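Pandberg Countertop Collection
Item group 313

The Pandberg Countertop Collection is supplied for shared kitchens, staff break rooms and rental apartments. Pieces may be ordered as a full set or one at a time. All wood parts are oiled before shipment and should be oiled again every 3 months.

Enano Drawer Organizer

The Enano is a light wooden box intended for the back of a counter. A single drawer opens to the front on a metal slide. The top may be used as a shelf for a fruit plate, and a small wooden compartment provides a place for packets of tea, sugar or seasoning. Purchasers should allow clear space in front of the box so that the drawer can open over a cutting board laid flat.

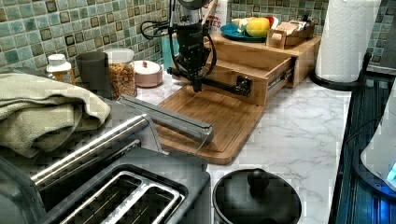
Illés Cutting Board

The Illés is a rectangular bamboo board with a groove along its edges to collect juice. It should be washed by hand and dried upright. It is not suitable for the dishwasher or for use as a stand for hot pans.

Nulent Faucet

The Nulent is a counter-mounted faucet in dark bronze with a glossy finish. The neck is cylindrical and meets the base at a thin metallic collar ring. The finish should be cleaned with a soft cloth and mild soap only. Scouring powder and products containing bleach will void the warranty. Installation by a licensed plumber is required.

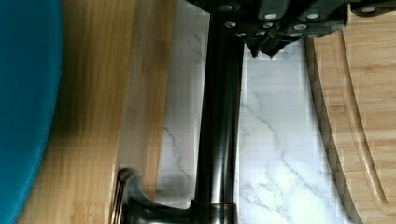 Nulent faucet in dark bronze, with white marble countertop.

Ordering and Warranty

Orders of 50 pieces or more qualify for contract pricing. Standard orders ship within seven business days. The organizer and the board are covered for one year from the date of delivery, and the faucet for 7 years. Countertops, wall tile and small appliances are not included. Replacement drawer slides may be ordered separately under the same item group.

Page last revised 4 Apr 2023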